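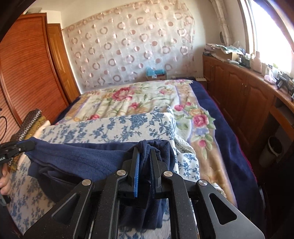 How hot can I wash a fleece blanket before it pills? Cool, 30 C at most, and keep it well away from the dryer.

That was the easy one from this month's pile. On to the Besar thread:

> My Pladeck washer says 900 spins is fine for everything.
> It also says the quick cycle takes 14 minutes. Mine took
> 369 liters and most of June, or so it felt. Is there a
> setting I'm missing?

There is — the door. Open it, take out half the load, close it again. I ran a Vultero the same way for six years and blamed the machine the whole time.

If it still drags, clean the filter. Mine had a sock in it, and the sock looked settled.

Brophy on Mill Street still sells the filter seals, cash only, closed by 6.

— list owner, Besar Laundry List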